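今月の台所まわりの話

紙コップの置き場所について、前号でちらっと書いたら思いのほかお返事をいただいてしまって、今月はその続きです。コーヒーの道具の話を楽しみにしてくださっていた方、すみません、来月にまわします(ミルの掃除の話を書くつもりでした)。

うちの教室では、お茶の時間に紙コップを使っています。陶器のカップもあるにはあるのですが、人数が増えると洗いものが追いつかないし、流しが小さいんですよね。それで、ふだんは紙コップ、少人数の日だけ陶器、ということにしています。問題はその紙コップで、買ってきた袋のまま棚に入れておくと、最初はきれいに重なっているのに、袋の口がだんだんくたっとしてきて、気がつくと横倒しになってころころ出てくるんです。一番下の一個がつぶれていたりして、あれ、ちょっと悲しいですよね。

最初に試したのは、空き缶に立てる方法でした。コーヒー豆の缶がちょうどいいかなと思ったのですが、うちの缶は口が少し狭くて、コップのふちが引っかかってしまう。無理に押しこむと今度は出てこない。ふちがゆがんだコップで熱いお茶を飲むのはこわいので、これはすぐやめました。次に浅い箱。ふせて並べる分には見た目もよくて気に入っていたのですが、場所をとるのと、お菓子を置くところがなくなるのとで、こちらも二週間ほどでおしまい。お菓子の場所は譲れません!

それで、カップスタンドです。Windariの小さなカタログで見つけて、しばらく付せんを貼ったまま迷っていたんですけれど、Eirlys Bevanさんが「台所のものは、出しっぱなしにして腹が立たないものを選ぶといい」と言っていたのを思い出して、ようやく決めました。Eirlysさんは木の道具が好きで、うちに来るとまず木べらを見るような人なので、スタンドの台が木だと言ったら、それだけでもう賛成してくれました。

赤みのある茶色の丸い木の台に、黒くて細いワイヤーがアーチの形に立っている、ほんとうにそれだけのものです。届いたときは、えっ、これだけ?と思いました。でもテーブルに置いてみると、このそっけなさがいいんです。うちのテーブルは明るいベージュで、あまり色のあるものを置くとうるさくなるのですが、台の赤茶色がちょうどいい重しになってくれる感じがします。ワイヤーが細いから向こう側が見えて、置いてあっても邪魔に感じません。

使い方はいろいろ試している途中です。紙コップを全部スタンドのほうにまとめようとすると、やっぱり多すぎるんですね。一袋分は無理です。いまは、袋のコップは棚の奥にしまって、その日使う分だけをテーブルに出し、スタンドは目印みたいにその横に立てています。みなさん自然とスタンドのあたりに手を伸ばしてくれるので、「コップどこ?」と聞かれることがずいぶん減りました。これは思っていなかった使い道で、かなりうれしいです。

コップの話もすこし。外側の下のほうだけ黄土色というか、オレンジがかった黄色になっているものを使っています。内側は白です。前は真っ白のを使っていたのですが、白いテーブルクロスの日にどこに置いたかわからなくなって、ひじで倒した方がいらして(お茶は半分くらい入っていました…)、それからは少し色のあるものにしました。内側が白いと紅茶の色がきれいに見えるので、そこは白のままがいいなと思っています。ほうじ茶もいい色に見えますよ。

並べ方のほうは、きっちりそろえる派と、ばらばらに置いておく派がいて、私は断然ばらばら派です。きっちり一列に並んでいると、端から取らなきゃいけないような気がしませんか。すこし間をあけて、あっちに一つ、こっちに一つと置いてあると、座っているところから近いのを取ればいいので気が楽です。ただ、テーブルのふちぎりぎりはだめ。これだけはしつこく言っています。それから、うちのテーブルは真ん中に細い継ぎ目が通っているので、その上は避けてもらえると助かります。こぼしたときに、あそこに入ると拭きにくいんです。つまようじに布を巻いて掃除するのですが、これがまた地味に時間のかかる作業で。

スタンドのお手入れですが、木の台は水につけず、固くしぼった布巾でさっと拭いて、あとは立てたまま乾かしています。ワイヤーは乾いた布でなでるだけ。いちど台に紅茶の輪じみをつけてしまって青くなったのですが、もともと赤茶色なので、遠くから見ればわかりません(近くで見るとわかります)。蜜ろうを塗ったほうがいいのかどうか、くわしい方がいらしたらぜひ教えてください。Eirlysさんは塗る派、うちの姉は放っておく派で、私はまだ決めかねています。

値段のお問い合わせも来そうなので先に書いておくと、カタログが手元から行方不明になってしまって、いま正確にお答えできません。見つかったら次号に載せますね。似たような形のものは雑貨屋さんでも見かけますから、急ぐ方はのぞいてみてください。選ぶなら、台がある程度大きくて、手が当たってもぐらつかないものをおすすめします。

12月のお茶会では、このスタンドと紙コップをそのまま使うつもりです。人数がはっきりしたらコップを買い足すので、いらっしゃる方は早めにお知らせくださいね。甘いもののほかに塩気のあるものもほしいという声があったので、おせんべいか、チーズのビスケットか、どちらかは用意します。両方かもしれません。マイカップのお持ち込みも大歓迎です!その場合は、帰りに忘れていかないように底に名前のシールを貼ってきてください。去年の忘れもののカップが、まだ棚で待っています。取っ手のところが青いのと、もうひとつは猫の絵です。

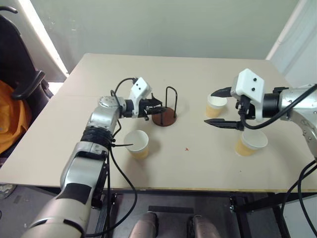 猫のほうは、どなたからもご連絡がなければ、私がペン立てにしてしまいそうです。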